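Randivstead Editions: Questions We Get About the Long Poems

We publish long poems, mostly by people who were told to write shorter ones. The mail that results falls into a few reliable piles, and this page is our attempt to keep up with it.

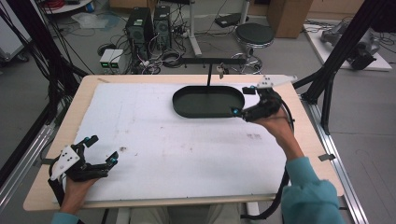
Last updated 14/12/2024.

What exactly do you publish?

Book-length poems, in full. Our list runs from Gorano, a river poem in 50 sections, to Juvon, which has no sections and, for one alarming stretch, no verbs. We don't publish collections of short lyrics. There are many good homes for those, and they have nicer carpets.

Is the new Gorano the same as the old one?

No. The first printing dropped section 31, repeated section 12, and set the last page in a typeface meant for wedding invitations. The new edition follows the author's corrected typescript throughout. If you own the old one and have grown fond of reading section 12 twice, keep it.

How long is Gorano?

It comes to 2560 lines. Reviewers tend to call it "sprawling." The poet preferred "finished."

Do I have to read it in order?

We can't come to your house. Section 7 is where most people start, as it has a dog in it and the sentences end. Section 22 is a good second try. The opening is much easier once you've seen what it's getting at, so plenty of readers go back for it later and pretend they began there.

Are there notes?

Yes, at the back, keyed to line numbers. They cover place names, borrowed phrases, and the three jokes we're sure of. They don't tell you what the poem means. The editor did write a note of that kind, and it was longer than the section it explained.

What is the Wijaya edition?

Wijaya is our paperback series for reading on buses. Same text and line numbers as the hardcover, thinner paper, notes trimmed by half. The margins are narrow, so if you're a person who writes "yes!" beside things, get the hardcover.

Why are some lines indented so far?

Because the poet indented them that far. We measured the typescript and kept the spacing. Where a line was too long for the page, the part carried over is set flush right with a small bracket. A few readers have written admiring essays on the brackets. They're ours, sorry.

Is there an e-book?

Of Gorano, yes, with fixed pages, so please don't read it on a phone. Of Juvon, no. We tried it, and the file put the entire poem in a single column one word wide. It was oddly moving and it was still wrong.

How many copies do you print?

A first printing is usually about 800. When those are gone we think it over for a while and print more. The thinking is the slow part, and writing to ask does speed it up a little.

Can I quote from a poem in my own book?

Up to a dozen lines in a review or essay, go ahead, with the title and our name. For epigraphs, write to us first. For tattoos, please check the line breaks against the new edition. We have seen what happens with the old one.

I teach. Can I get an exam copy?

Yes, for courses where the book will be assigned in full. Tell us the course title and the expected enrollment. If you're only assigning the section with the dog, we'll send you a PDF of the section with the dog.

I think I've found a typo.

You may well have. Send the page and line number. Please read the note on spelling first (page xi), where you'll learn that "rivver" is intentional, as is "thier," but only the first time.

Do you accept submissions?

Every November, by mail, whole manuscripts only. No excerpts and no plot summaries. A cover letter is welcome if it's shorter than the poem. Replies take most of the winter and into spring, and every one is written by a person who got to the end of your manuscript.

Will there be a recording of Juvon?

One exists. It was made in a single sitting by the author, who stops near the middle to eat a sandwich and carries on reading while doing so. We're still discussing whether the sandwich should be annotated.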